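Home Shop Play Kitchens Parts Delivery Contact

Karkora Play Kitchen by Cluvholm
Posted Aug 10, 2023 by Yaa Korletey

Back in stock. Finally. The March batch went quicker than we planned for and a lot of you have been on the waitlist, thanks for hanging in there. If you put your name down you should have an email from us already. Check spam.

Price: $369, flat packed. Add $200 if you want us to build it and bring it to you (Gestside and nearby only, call first).

Same kitchen as before. Light wood and white, gray hood, tile-look backsplash, child size. Stovetop and sink both set into the white countertop. Stovetop is black with red burners and a gray rim. Stands up fine to pots getting banged down on it, ours at the shop gets that all day. 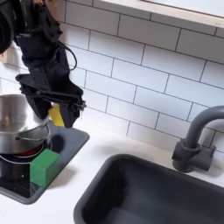
Pots and pans are a seperate order. We carry the Mahama stainless steel set, real metal, not plastic. Shiny when new, will pick up scratches, everybody's does. Wipe with a soft cloth, no scouring pads. Ask at checkout if you want it shipped in the same box, saves you a bit.

Hood goes on last. Read that part of the sheet twice, people keep putting it on before the backsplash and then having to take it all off again. Two people is easier. The controls along the front are printed on, plus and minus and the fan bars, the look of the thing. No batteries anywhere in this kitchen. The hooks go underneath, spatula and spoon hang off those.
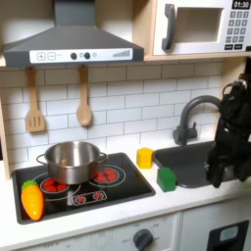
Karkora kitchen with hood, microwave and hanging utensils. Pot sold separately.

Microwave sits up on the wood shelf, right side. Dark gray handle, keypad, display says 01:30 and always will. We get asked if the clock can be changed. No. Room behind the window for small play food, nothing big.

Weight limit on the shelf is the microwave and not much else. Please don't let kids pull on it. Fix the whole unit to the wall, the bracket is in the bag with the screws, and use the right plugs for your wall type.

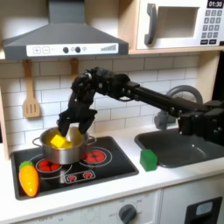 Spare parts, because we know. Hooks, knobs, spatula, spoon, microwave handle, all available, just email with the part number off the sheet. Lost the sheet? Email anyway, we'll send the PDF. Countertops we can get but they take a while and shipping is not cheap.

Cleaning: damp cloth, little dish soap, dry it off after. No bleach on the wood. Keep it out of the rain, it is an indoor kitchen, a covered porch doesnt count.

Schools and daycares: two kitchens plus the assembly sheet in large print is $835, shipping included. Purchase orders ok.

Returns within the usual window, in the box please, all the screws in the bag. Item no. 195 on the order form.

Last updated by Yaa, stock count corrected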